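The Furniture That Comes in a Flat Box Wants You to Believe in It

Mar 12, 2019

The shelf I bought in October has leaned to the left ever since. It leans by an amount too small to complain about and too large to stop seeing. The instruction sheet ran to 16 steps and promised that one adult could finish the job before lunch. I am one adult, and I had lunch at four.

I mention this because the shelf came from Brasutar, and Brasutar has lately been telling anyone who will listen that it has changed what furniture is. Its catalog says so on the second page. Its store, a former carpet warehouse with a coffee bar at the back, says so on the wall above the registers. The company's big idea is that its pieces fit together without screws, glue or tools, the way a good chair did before factories. You push a peg into a hole and you own an heirloom.

I have some trouble with the word heirloom. An heirloom is a thing somebody kept, often for no good reason, through moves and divorces and a flooded basement. It can't be sold new. What can be sold new is a table, and the table I looked at was priced at $143 with a little card that used the word "generations." I asked the clerk how many generations. She said it was more of a feeling.

Brasutar is far from alone. Ullar, which used to sell plain pine bunk beds to people with small apartments, now sells the same bunk beds with the joints showing and calls the line Honest. Urnanier has a rocking chair that arrives in 7 parts and a booklet about a village. The booklet never names the village. De Luca, the oldest of the bunch and the most expensive, has gone the other way and will send two people to your home to put the thing together for you, for $85, while you watch. That last one puzzled me until I thought about it as theater, and then the price seemed fair.

What all of them are selling is the joint. For most of my life the joint was the part of a chair you weren't supposed to look at. It was hidden, and if it wasn't hidden something had gone wrong. Then, at some point in the last few years, the corner of a drawer became a thing people photographed. Dovetails turned up on wrapping paper. A friend of mine who can't hang a picture gave me a long talk about pegs at a birthday party, and I noticed that two other guests were nodding.

Some of this is just fashion and will pass. Some of it comes from a real disappointment. People bought cheap bookcases with paper stuck on the outside, and the paper peeled, and the back fell off, and the whole thing went to the curb in the rain, where it swelled up like bread. After two or three of those, a solid piece of wood looks like good character. 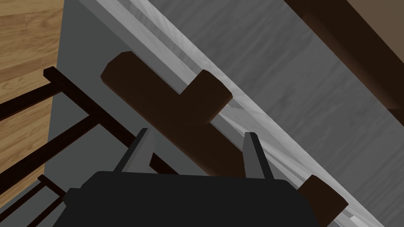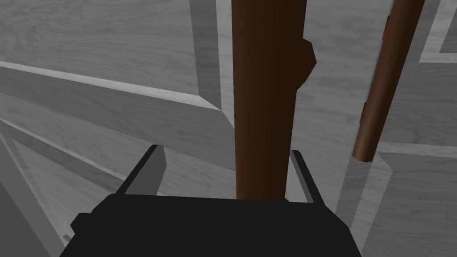
Brown wooden pieces, one T-shaped and one a long upright rod, in two computer renderings.

But solid wood doesn't behave itself just because you respect it. It takes on damp in the summer and gives it back in the winter. It moves. The old chair makers knew this and planned around it, and they had wood that had been sitting in a shed for years, and they could fix the chair when it came loose because they lived down the road. Take away the shed and the road and you are left with a peg in a hole. The peg fits nicely in the store. In my front room, with the radiator running, mine did not.

I called the help line. The person I reached was patient and asked me whether I had "listened to the wood." I had not. She suggested a soft mallet, which Brasutar sells. I pointed out that the box said no tools. She said a mallet was considered an accessory.

I don't want to be unfair. I sat in the Urnanier rocker for a good while and it is comfortable, and it made no noise at all, and I would take it over most of what I own. The Ullar beds are as strong as they ever were. There is a stool in the De Luca showroom that I went back to look at twice, and if it cost a third of what it costs I would be writing this while sitting on it. Good things do get made. My complaint is with the story that gets packed in the box with them, which asks the buyer to do the maker's work and then to feel grateful for it.

The story leans hard on the past, too, and the past it leans on is a strange one. My grandparents had a kitchen table with pegged legs. They hated it. It rocked, it pinched, and it had a leg shimmed with a folded matchbook that had to be replaced whenever somebody mopped. When they could afford a steel table with a wipe-clean top they bought it the same week, and the old one went out to the garage to hold paint cans. It would probably fetch a good price now, matchbook and all.

I asked at all four companies what happens when a part breaks. Two said they would send a new one if I still had the receipt. One told me to buy a second chair and keep it for parts. The fourth said it had never come up, and I wrote that down and looked at it for a while.

As for the shelf, I have put the heavier books on the right side. It helps a bit. The cookbooks still slide, and in the evening, when the heat comes on, there is a small tick from somewhere near the third peg.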